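Setting up a two-zone charcoal fire for a company cookout

These steps cover a kettle grill feeding 16 to 20 people in two rounds. They were written for the Trisside office cookout in June and corrected afterward. Times assume lump charcoal and a lidded grill.

## 1. Build the fire

1. Open the bottom vents fully and clear out old ash.
2. Fill one chimney starter to the rim and light it from below.
3. When the top coals show gray ash, pour them over one half of the grate. Leave the other half bare.
4. Set a foil drip pan on the bare side with an inch of water in it.
5. Put the cooking grate on, close the lid, and wait until the lid thermometer holds steady.
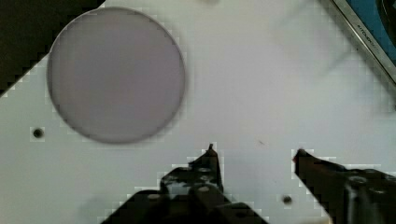

Bone-in chicken thighs go on the bare side first, skin up, with the lid vent over the meat. Keep the pieces a finger apart. Patties can be shaped during this stage. Press each one into a flat, even disc, round like the mauve-gray one on the white surface, and wider than the bun – ground beef draws in as it cooks. Chill the patties until the chicken comes off.

## 2. Run the two rounds

Chicken comes off the bare side when the thickest part reads 175°F. Move it over the coals for the last minutes only, to crisp the skin. Then add a half chimney of lit coals and start the patties directly over the heat. Turn them once. Pull them at 160°F.

If the fat flares, slide the meat to the bare side and close the lid. Do not spray water on the coals.

## 3. Hold and serve

Rest the chicken on a rack, uncovered, so that the skin stays crisp. Patties can wait in a covered pan on the bare side with the bottom vents half closed.

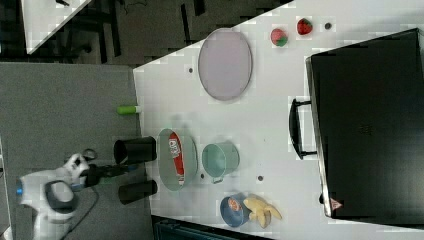

Sauce goes on at the table or in the last few minutes over the coals. Most bottled sauces contain sugar and will scorch if brushed on early. Keep one brush for raw meat and another for cooked – mark the handles.

## 4. Shut down

Close all vents and leave the lid on overnight. Dump the ash in a metal can with a tight lid. Unburned lumps can be reused under fresh charcoal.

Last revised Nov 29, 2019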